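Remedios Espiritu has the kettle on before I've got my boots off, and she's already apologising for the state of the back room, where the toys are sorted before they go out to new homes. She started Kozma nine years ago with a card table and a garage full of her own kids' castoffs (her words!), and by last March she had found homes for 2,764 plush animals.

"People think it's the fancy ones that go first," she says, pouring the tea. "It's never the fancy ones. It's the ones with a face. You pick them up and they look back at you, and that's it, you're done for."

She has a particular soft spot for the cats, and for calicos most of all, having grown up with a real one who slept in the flour bin.

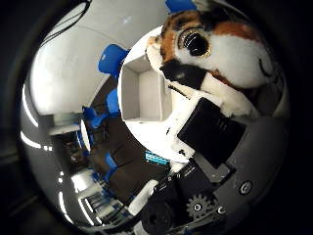 A calico plush with one eye open and a white box beside it.

"I love a wink," Remedios tells me. "Neelam wanted to know if we should fix the ones with odd eyes, and I said don't you dare. Some little kid is going to think that's the best part."

Neelam Kandpal does most of the mending, and she'll happily talk your ear off about fur. White is the worst of the colours, she tells me, and she brushes it with a soft baby brush, always in the direction it grows. There were 179 toys on her list when I visited, and she was hoping to be through them by the end of the month.

"She won't be," says Remedios, laughing, and tops up my cup.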